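2nd March
Posted by the evening shop class, Festwood Adult Education

Session 4: Reading the Dipstick and Changing Engine Oil on an Older Car

These notes go with tonight's session. Bring them to the garage bay next time, along with your own rag and gloves. The practice car is the Odero sedan with the straight four and a carburetor, so some of what follows will differ from a newer car. Check your own manual before you do any of it at home.

1. Before you start

Park on level ground. A car that sits nose-down will give a false reading, and on a sloped driveway the error can be half the marked range. Run the engine until it is warm, shut it off, and leave it for a few minutes so the oil drains back into the pan.

Set the parking brake and chock the rear wheels. If you are going under the car, use stands on the frame rails. The jack lifts the car and does nothing else.

2. The dipstick

Pull it, wipe it clean, push it all the way in, and pull it again. The first reading never counts. Hold the stick level and look at both sides. If the two sides disagree, go by the lower one.

On the Odero the distance between the two marks equals one quart. Add half a quart at a time and check again. Overfilling is as bad as running low, as the crankshaft can whip the oil into foam.

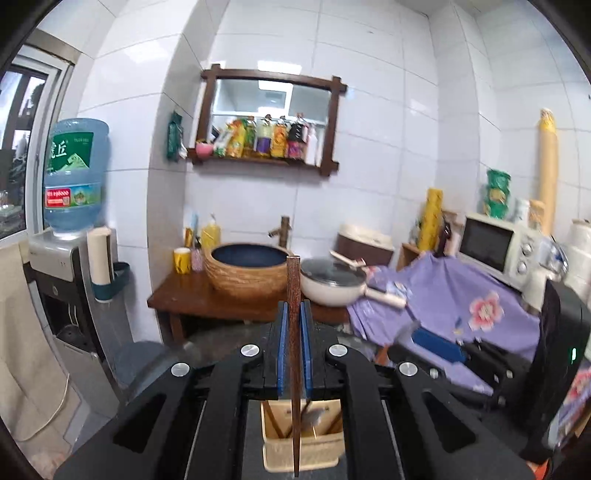

Fig. 1. Wooden chopstick held upright between two blue pads, with the utensil box below.

Color tells you less than people think. Oil goes dark soon after a change in any engine with some miles on it. Milky or tan oil is a different matter and may mean coolant is getting in. Gritty oil, or oil that smells strongly of gas, should be changed right away and the cause looked into.

3. Draining and refilling

Loosen the drain plug with a box-end wrench or a six-point socket. Adjustable wrenches round the corners. Back the last few threads out by hand while pressing the plug upward, then pull it away quickly. Give it 30 minutes to drain.

Take off the old filter and look at the mounting face. The old gasket sometimes stays behind, and a new filter over an old gasket will leak badly. Wipe a film of clean oil on the new gasket, spin the filter on until it touches, and turn it three quarters of a turn more by hand.

Put the plug back with a new washer and tighten it to the manual's figure. Pour in 4 quarts, start the engine, watch for the oil light to go out, and look for drips. Shut down, wait, and read the stick again.

4. How often

For the practice car we use 4000 miles or once a year. A car that only does short trips needs it sooner. Write the mileage inside the door jamb.

Used oil goes in a sealed jug to the drop-off on Foley Road. It closes for two weeks in July.

For next time: read the cooling system chapter and find the radiator drain on your own car.

Comments

kultura_wagon: Does the quart between marks hold for the Kultura too? Mine seems to take less.

shopclass: Depends on the engine. Look in the capacities table at the back of your manual.

rustbelt72: Found the old gasket stuck on mine after reading this. Thanks.

pushrod_pat: Is the wheel bearing handout still coming?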